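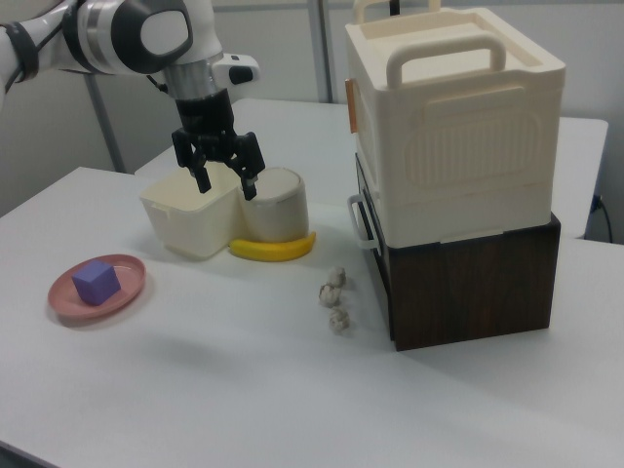 Progress report to the Dimaculangan Fund
Tabletop tidying software, second stage
Prepared by the Rorkeck project team
Period covered: March to August

Dear friends at the Fund,

Thank you again for your patience with us over the winter, when our letters were short and our list of excuses was long. We have a good deal more to tell you this time, and most of it is cheerful.

You will remember that the first stage ended with a planner that could pick up one thing at a time, provided the thing was well away from its neighbours. The second stage was meant to deal with clutter, and that is where nearly all of our hours have gone. The new version of Tendix, our planning software, now looks at the whole table before it settles on a first move. It gives each object a score for how easy it is to reach and how much it is in the way of something else, and then it works out an order. If a toy banana is lying hard up against a container, the planner will usually go for the banana first and come back to the container once there is room for both fingers.

On our standard set of layouts, Tendix finished 84 per cent of tidying runs without a person stepping in. The target we agreed with you was 80, so we are pleased, though we would ask you not to read too much into a margin that small. Most of the remaining trouble comes from two places.

The first is pale things on a pale table. Our perception module, Promon, is very good with a purple block on a pink plate and rather poor with crumpled paper on a white surface. It tends to lump nearby wads together and report one long object, and the gripper then closes on the gap in the middle. We have retrained it on close-up views from the wrist camera and the lumping has come down, but we can't yet call it fixed.

The second is containers standing side by side. Getting one finger inside an open container while the other comes down next to a neighbour calls for a tight path, and the old collision checker was so cautious that it often refused to try. We rewrote that part in June. It now uses a finer model of the fingers and a coarser one of everything further up the arm, and planning time for a single grasp has dropped to some 2 seconds. We had hoped for less and still do.

Spending is in line with the budget, apart from computing time, where we ran over by 5 per cent during the retraining. We have covered this out of travel, as your guidelines allow.

Over the coming months we want to finish the work on pale objects, add stacked bins and boxes to the standard layouts, and tidy up the operator's screen, which has grown a bit of a jungle of buttons. We would also dearly like to have you in for a visit once the new screen is running, and will write separately to find a time that suits.

With warm thanks,
The Rorkeck project team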